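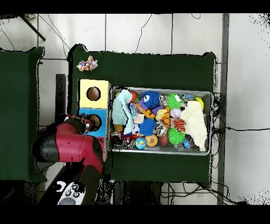
Tastmaterial in der Metallschale, links der Stapel mit den Lochkartons (Raum 2)

Zwischenbericht an die Bassey-Stiftung
Projekt: Tastkisten für die Spielzeugausleihe Tristden
Berichtszeitraum: Oktober bis Januar
Verfasst von: Ayodele Anozie, Projektleitung

Stand der Arbeiten

Die Sichtung des vorhandenen Spielzeugs ist abgeschlossen. Im Lager in Sinilham lagen 906 Einzelteile, die aus Spenden und aus der aufgelösten Ausleihe Desmont stammen. Davon wurden 600 als geeignet eingestuft und gereinigt. Der Rest wurde aussortiert, meist wegen offener Nähte, rissiger Oberflächen oder fehlender Teile. Kleinteile, die verschluckt werden können, kommen nur in Kisten für ältere Kinder und werden getrennt gelagert.

Die gereinigten Teile werden in flachen Schalen vorsortiert. Jede Schale soll möglichst verschiedene Oberflächen enthalten. In der abgebildeten Schale liegen unter anderem stachelige Bälle in Blau und Grün, ein orangefarbener Noppenball, eine Kette aus orangefarbenen Perlen, ein gelber Baustein, kleine Spielzeugautos sowie ein Plüschtier in hellem Aqua und ein cremefarbenes Häkeltuch. Die weichen Textilien liegen an den beiden Enden, die Bälle und festen Teile dazwischen. Diese Aufteilung hat sich beim Bestücken bewährt und wird beibehalten.

Lochkartons

Für das Ertasten verwenden wir Kartons mit runder Öffnung. Sie sind gelb, blau und rot, damit die Kinder Aufgaben nach Farbe zugeteilt bekommen können. Im Antrag waren Holzkisten vorgesehen. Nach den ersten Proben haben wir uns für Karton entschieden: Die Kisten sind leichter, lassen sich stapeln und können bei Beschädigung ohne großen Aufwand ersetzt werden. Der frei gewordene Betrag wurde mit Zustimmung der Stiftung in den Posten Reinigung und Lagerung verschoben.

Der Durchmesser der Öffnung beträgt in der zweiten Fassung 90 Millimeter. In der ersten Fassung war sie kleiner, und mehrere Kinder bekamen die Hand mit einem Ball darin nicht wieder heraus. Die Kanten werden noch mit Gewebeband eingefasst. Das Band ist bestellt, die Lieferung steht aus.

Erprobung

Zwei Kindergruppen haben das Material im Dezember ausprobiert. Am längsten beschäftigten sich die Kinder mit den Stachelbällen und mit den Perlenketten. Glatte Bälle wurden schnell erkannt und dann oft beiseitegelegt. Für die nächste Zusammenstellung planen wir deshalb weniger glatte Bälle und mehr gestrickte und gehäkelte Teile ein. Ein Ball mit großem Wackelauge wurde mehrfach schon durch das Fühlen des Auges erraten, solche Teile sind für die Rateaufgaben gut geeignet.

Die Tische in Raum 2 sind mit dunkelgrünem Stoff bezogen. Das dämpft das Geräusch beim Ausschütten der Schalen, und kleinere Teile rollen auf dem Stoff weniger weit. Ein zweiter Satz Stoffbezüge zum Wechseln wäre sinnvoll, ist im laufenden Budget aber nicht enthalten.

Abweichungen vom Zeitplan

Die Reinigung der Plüschteile hat länger gedauert als geplant. Viele Stücke mussten zweimal gewaschen und anschließend mehrere Tage getrocknet werden. Dadurch verschiebt sich die Ausgabe der ersten Kisten von Januar auf März. Auf das Projektende hat das keinen Einfluss. Die Pufferzeit im Frühjahr ist damit allerdings aufgebraucht.

Nächste Schritte

Bis Ende Februar werden die Inhaltslisten geschrieben und in die Deckel geklebt. Parallel dazu entsteht das Begleitheft mit Spielvorschlägen, der Entwurf liegt zur Hälfte vor. Offen ist noch, wie die Rückgabe kontrolliert wird. Ein Nachzählen jedes einzelnen Teils ist im Ausleihbetrieb kaum zu leisten. Wir prüfen, ob eine Gewichtskontrolle der gefüllten Schale ausreicht.

Die Abrechnung der Belege für den Berichtszeitraum wird gesondert eingereicht. Mittel für die zweite Rate werden zum März abgerufen.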